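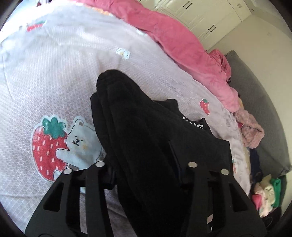
방문 정리 일 하시는 분들, 집게로 옷 개는 작업 들어온 뒤로 어떠세요?

작성자 수건은세번접기
게시판 현장 이야기 > 청소·정리·세탁

Gerncombe에서 방문 정리 일 하고 있어요. 원래는 고객 집 가서 빨래 개고 옷장 정리하고 이불 정돈하는 일인데, 9월부터 우리 팀 일부가 Biltico 쪽 작업으로 넘어갔어요. 손에 집게 들고 옷 개는 그거요. 저도 넘어간 사람 중 하나고요.

처음엔 쉬울 줄 알았어요. 옷 개는 거야 눈 감고도 하니까요. 근데 손가락 열 개 쓰던 걸 판 두 개로 하라니까 진짜 바보가 된 기분 ㅋㅋㅋ 티셔츠 소매 하나 넘기는데 세 번을 다시 잡았어요. 검은 옷이 제일 싫어요. 주름이 어디서 시작되는지 잘 안 보여서 두껍게 뭉친 채로 집게 되더라고요.

몸은 좀 편해졌어요. 예전엔 하루에 집을 여러 군데 돌고 계단 오르내리고 그랬는데 지금은 한 집에 오래 있어요. 대신 손목이랑 엄지 아래쪽이 뻐근해요. 그리고 뭐랄까, 일이 끝났다는 느낌이 없어요. 예쁘게 개서 쌓아 놓으면 다시 흐트러뜨리고 또 개야 하거든요. 이게 은근히 사람 기운 빠지게 해요.

제일 궁금한 건 이거예요. 우리가 이렇게 가르쳐 놓으면 나중에 우리 자리는 어떻게 되는 걸까요? 팀에서도 말이 갈려요. 다른 데 계신 분들 얘기 듣고 싶어서 글 올립니다.

댓글

양말짝맞추기
저도 집게 작업 두 달째예요. 손목은 팔꿈치를 몸에 붙이고 하면 훨씬 나아요. 팔을 쭉 뻗어서 들면 그날 저녁에 젓가락도 못 들어요 ㅠㅠ 침대 위에서 하실 때는 무릎 꿇지 말고 침대 옆에 서서 허리만 살짝 숙이는 게 저는 맞더라고요. 그리고 딸기 안고 있는 곰돌이 이불 너무 귀엽네요 ㅋㅋ

수건은세번접기 (글쓴이)
그쵸 곰돌이 ㅋㅋ 그 이불이 누빔 무늬가 잘잘해서 옷자락 밑으로 집게 넣을 때 이불까지 같이 집혀요. 귀여운데 얄미워요. 팔꿈치 얘기 감사해요, 내일 바로 해 볼게요!

밤교대8년차
저는 세탁 공장 쪽이라 입장이 좀 달라요. 우리는 Aidoo라고 자동으로 접는 기계가 이미 들어왔어요. 시트랑 수건은 기계가 다 하고 사람은 펴서 물려 주기만 해요. 그 기계 들어오고 제 라인에서 두 명이 다른 데로 갔어요. 한 분은 포장으로, 한 분은 그만두셨고요. 그래서 저는 "로봇이 와도 자리는 그대로다" 이런 말은 안 믿어요. 글쓴님 걱정이 괜한 걱정이라고는 못 하겠네요.

빨래방새벽조
근데 공장이랑 가정집은 다르지 않나요? 시트는 다 똑같은 네모잖아요. 집에 가면 침대 머리맡에 복슬복슬한 거 끼어 있고 담요 구겨져 있고 옆에는 옷더미가 산인데, 기계가 그걸 언제 다 하나요. 저는 은퇴할 때까지 안 온다고 봐요.

밤교대8년차
빨래방새벽조 // 우리도 수건만 될 거라고 했었어요. 그러다가 가운도 하게 됐고요. 언제 올지는 저도 모르지만 안 온다에 걸고 싶지는 않아요.

빨래방새벽조
가운까지 되는 건 몰랐네요. 그래도 후드티 끈이랑 단추 안 잠근 셔츠는 어림없다고 생각합니다. 이건 안 굽힙니다 ㅎㅎ

옷걸이요정
저는 집게 작업이 예전 일보다 좋은 사람이에요. 욕먹을 각오하고 씁니다. 방문 정리 할 때는 고객이 옆에서 지켜보고, 왜 이렇게 오래 걸리냐, 이건 왜 저렇게 갰냐, 별소리 다 들었거든요. 지금은 조용히 옷만 개면 돼요. 라디오도 틀어 놓고요. 수당도 시간당 4000원 더 붙어요. 저한텐 이게 큽니다. 애들 학원비가 거기서 나와요.

수건은세번접기 (글쓴이)
헉 4000원이요? 우리 팀은 수당이 따로 없어요. 같은 작업인데 왜 다르지... 팀장님한테 물어봐야겠어요.

옷걸이요정
꼭 물어보세요. 저희도 처음엔 없었는데 여럿이 같이 얘기해서 생겼어요. 혼자 가지 마시고 같이 가세요!

먼지털이개
저는 반대로 다시 방문 정리로 돌아왔어요. 돈은 줄었는데 후회 안 해요. 글쓴님이 쓰신 그 "끝났다는 느낌이 없다"는 말, 제가 딱 그거였어요. 단골 할머니 댁 가서 옷장 문 닫아 드리고 나올 때 기분이 있잖아요. 집게 들고는 그 기분이 안 나요. 하루에 80벌을 개도 누가 입을 옷을 갰다는 생각이 안 들더라고요. 그냥 횟수예요, 횟수.

옷걸이요정
먼지털이개 // 그건 사람마다 다른 것 같아요. 저는 보람은 집에 가서 찾고 직장에서는 월급만 찾자는 쪽이라 ㅋㅋ

먼지털이개
네네 그 말씀도 맞아요. 저도 애들 어렸을 때였으면 남았을 거예요.

정리함뚜껑
실무적인 질문인데요, 다들 작업 배정은 어떻게 받으세요? 저희는 Dika 앱으로 전날 밤에 오는데 어떤 날은 한 집에 여덟 시간 통으로 잡혀요. 사람이 여덟 시간 옷만 개면 후반엔 손이 제멋대로예요. 빨리 해치우려고 대충 집게 되고, 그럼 또 다시 하라고 하고요. 악순환입니다.

양말짝맞추기
저희도 Dika 써요. 설정에 들어가면 휴식 요청 칸이 있는데 처음엔 꺼져 있어요. 켜 놓으면 중간에 쉬는 시간이 들어가서 배정돼요. 교육 때 안 알려 줘서 저도 옆 사람 보고 알았어요.

정리함뚜껑
와 그런 게 있었어요?? 지금 켰습니다. 절 받으세요.

빨래방새벽조
옷 종류도 바꿔 달라고 하면 바꿔 줘요? 저도 다음 달에 신청해 볼까 하는데 검은 옷만 계속 나오면 못 할 것 같아서요. 노안이 와서요 ㅠ

수건은세번접기 (글쓴이)
섞어서 나오긴 해요. 저는 프린트 있는 옷이 반갑더라고요. 글자가 어디로 가 있는지 보면 앞판인지 뒤판인지 감이 와요. 근데 그것도 접힌 데로 들어가 버리면 소용없고요. 그럴 땐 억지로 찾지 말고 목 부분부터 다시 펴는 게 빨라요. 은퇴할 때까지 안 온다더니 신청하시는 거예요? ㅋㅋㅋ

빨래방새벽조
안 오는 거랑 수당 받는 거랑은 별개죠 ㅎㅎ

밤교대8년차
신청하실 분들한테 하나만요. 계약서에 작업 끝나면 원래 팀으로 돌아갈 수 있는지 꼭 보세요. 우리 공장은 그게 없어서 포장으로 간 분이 못 돌아왔어요. 구두로는 다 된다고 했거든요. 종이에 없으면 없는 거예요.

먼지털이개
이거 중요해요. 제가 돌아올 수 있었던 것도 그 조항 덕분이었어요. 저희는 한 줄 들어가 있었어요.

수건은세번접기 (글쓴이)
방금 계약서 꺼내서 봤는데 "협의"라고만 되어 있네요... 이건 뭐 된다는 건지 안 된다는 건지. 수당이랑 이거랑 묶어서 토요일 팀 모임 때 얘기 꺼내 보려고요. 같은 팀 언니들한테는 벌써 톡 돌렸어요. 두 분은 같이 말하겠다고 하셨고 나머지 분들은 읽고 답이 없으세요.

옷걸이요정
두 분이면 시작으로 충분해요. 답 없는 분들도 막상 자리에 가면 거드시더라고요. 후기 꼭 올려 주세요!

밤교대8년차
"협의"는 빼고 "복귀한다"로 써 달라고 하세요. 안 된다고 하면 왜 안 되는지 문자로 받아 두시고요.

수건은세번접기 (글쓴이)
네 적어 놨어요. 다녀와서 댓글로 달게요. 일단 오늘은 손목에 파스 붙이고 잡니다.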